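The Second Pair of Hands at the Repair Bench

Opinion

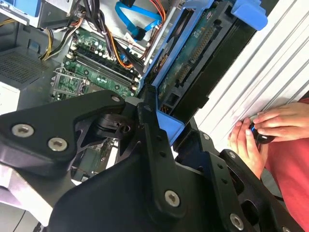
When a workplace brings in a machine, the public discussion tends to settle at once on how many jobs will be lost. That question deserves an answer, and at the Zovdale refurbishing center the answer so far is none. The center employed 69 people at its benches before the arms arrived and employs 69 people there today. It would be a mistake, however, to conclude that little has changed.

Computer refurbishing was long thought to be poorly suited to automation. A factory line builds the same product many times over. A refurbishing bench receives whatever offices and schools have thrown out, and two desktops from the same maker may differ in every bracket and latch. The work depends on touch and on memory for small details, such as which drive cages swing out and which must be lifted. The people who possess this knowledge were rarely asked to write it down, and their pay rarely reflected it.

Cimeck, which operates the center, chose to place its arms beside technicians at shared benches. Under the plan adopted in May, the arm takes on holding, lifting and other repeated motions, while the technician decides what is to be removed, what is to be tested and what is to be scrapped. The company reports that 945 desktops passed through the shared benches in the first full month. It has published no comparable figure on how the staff regard the arrangement, and it should.

Three concerns merit attention from any employer considering a similar step.

The first is pace. A technician working alone sets down a screwdriver when a hand begins to ache. A technician working beside an arm may feel that stopping holds up the bench, even where no rule says so. Zovdale permits a pause of 5 minutes in each hour at the technician's own choosing. This is a sound rule, but it will mean very little if supervisors continue to compare benches by hourly output.

The second is skill. New employees used to learn by doing the plain tasks first. If the plain tasks pass to the arm, the trainee arrives at the difficult ones without that practice. Plotura, a smaller firm in the same trade, requires trainees to complete 78 machines entirely by hand before they are assigned to a shared bench. Some managers regard this as wasteful. In our view it is the most sensible rule in the industry at present, and Cimeck would do well to adopt it.

The third is credit. Each time a technician corrects the arm or shows it a better angle of approach, the system may gain something of lasting value to the company. The employee ordinarily gains nothing. The Đinh workshop has begun to treat such correction as a separate duty with its own pay grade. The sums are modest, yet the principle is right: teaching is work, whoever or whatever is being taught.

None of this is an argument for sending the arms back. Lifting and holding have worn out many wrists and shoulders in this trade, and a machine that takes over part of that burden is welcome. The argument is that terms should be settled while the equipment is still new. Once a quota has been raised or a training period shortened, it is seldom restored.

Cimeck will review the Zovdale arrangement before extending it to its other sites. Technicians should have a formal seat in that review, with paid time to prepare for it and access to the same bench records that management uses.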